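Speaker notes – Can a machine do the dishes yet?
Tuesday session, 25 minutes plus questions

Opening (2 min)

Say good morning, say name, say the talk is about chores. No product launch. Nobody here is going to be sold anything.

Ask for a show of hands: who owns a dishwasher? Then: who still has to load it? Leave the hands up for a second. Most of the talk is in that gap. We've had machines that wash dishes for a long time. We still don't have one most people would trust to pick the dishes up, carry them over, and put them in.

Same on the shop floor. At Fulgate the packing line runs by itself for most of a shift, and there is still a person at the end of it taking mixed parts out of a bin and setting them the right way up. I worked two benches down from that bin. I'll come back to it.

What I mean by a chore (3 min)

Don't rush this part. Last time I skipped it and got the same question four times.

A chore, for this talk, is a job with everyday objects, in a place that wasn't built for the machine, where the objects aren't in the same spot twice. Welding a car door is hard, but the door is always in the same place. Clearing a table is easy for a ten-year-old and the table is different every night.

Go to slide. 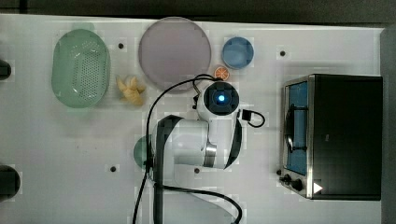
The kitchen table task: plate, bowl, colander, toy food, toaster oven.

Give people time to look. Then make these points in whatever order feels right.

Ordinary things are different shapes. A flat plate on a flat table gives a two-fingered hand very little to get hold of. You and I slide it to the edge or get a fingernail under the rim. A bowl is easier, you pinch the wall. A colander has a rim too, but it's bigger and it swings if you grab it at one end.

Toy food is common in this kind of work and there's a fair argument about it. It doesn't bruise or leak, and you can use it again in the afternoon. A real banana gets softer every day. So when you hear that a machine can put a banana on a plate, ask what kind of banana.

The oven is a separate problem. A door has a hinge, so the hand has to follow a curve. Pull straight back and you drag the whole oven.

What works now (5 min)

Be fair here. People came expecting either magic or a hatchet job.

Picking up one solid object from a clear surface and putting it in a container: good. Our own numbers from the Flitasero trials were 203 attempts with single objects and 146 with the objects touching or leaning on each other. The first group went well enough that we stopped watching closely. In the second group we had to step in over and over. Don't put up the chart, it takes too long to explain. Just say crowding hurts.

Sorting by type: good, if the types are known ahead of time.

Wiping a flat surface: decent. It misses corners. So do I.

Following a plain spoken request like "put the orange in the bowl": much better than it was when I started. The words are hardly the weak point anymore. The trouble starts in the last inch.

The last inch (6 min)

This is the main section. If I'm running late, cut from somewhere else.

From across the room, every object has some space around it. Up close that goes away. The hand blocks part of the view, the fingers need room on both sides of whatever they're closing on, and a small error that didn't matter before is now the difference between holding a thing and pushing it.

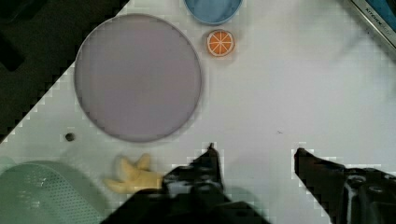

People fix this without thinking. You touch the cup, feel that you're a little off, and shift your grip before you've noticed doing it. Many machines in use today have poor touch or none at all. They look, they close, they look again. If the thing slid, they start over.

Starting over is fine once. On the Zalewska job the customer gave us 1634 items to move in a weekend trial, and the time went into second and third tries. Each one was short. Together they ate most of Sunday. The machine finished the work, and the customer said, reasonably, that two people could have done it before lunch on Saturday.

Pause here. Take a drink of water.

Speed is a real cost and I don't like hearing it waved off. At home it may matter less – if it takes an hour to clear the table while you're asleep, who cares. In a shop it matters a lot. Ask your vendor for time per item with the retries counted in.

How to judge a demo (4 min)

Read these out slowly, people write them down.

Ask to move one object yourself before it starts.
Ask how many times in a row it has done the job today.
Ask what happens when it drops something.
Ask who sets the table back up. In nearly every lab I've been in, the answer is a person, and that person is doing the chore.
Ask to add an object it hasn't worked with.

That last one tells you the most. Next slide has more on the table than the first one did, mug and ketchup bottle included. Leave it up and let them think about what they would pick up first, and where it would go.
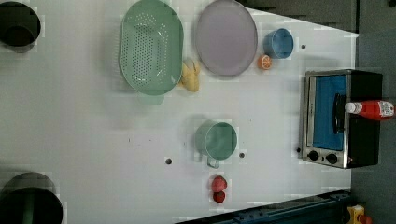
Irena Kurek disagreed with me on this section when I tried it out in August. Her view was that I'm too hard on setup help. "You rinse a plate before it goes in the dishwasher and you don't call the dishwasher a failure," she said. "If it takes half the work off me I'd buy it." She'd rather see a machine that does one dull job every day than one that can be surprised.

I think she has a point for homes. I'm less sure about shops. Read her comment out as is and ask the room. Allow three minutes, no more.

Back to the Fulgate bin (3 min)

The person at the end of the line is still there. We tried an arm from Fomitz on that station. It handled the large brackets and left the clips, which tangle. So now the arm does brackets and the person does clips and anything that landed upside down. The line supervisor likes it. The person doing clips told me it's a duller job than before, and that should be said out loud in a talk like this.

My answer to the title: part of the dishes, slowly, with somebody nearby.

Questions

If asked about price: I don't quote other people's prices.
If asked about safety around kids: not my field, say so.
If asked about laundry: towels yes, fitted sheets no.
Handouts are on the chair by the door, 348 printed, please take only one.

Contact: speaker desk | Copyright, all rights reserved | Back to top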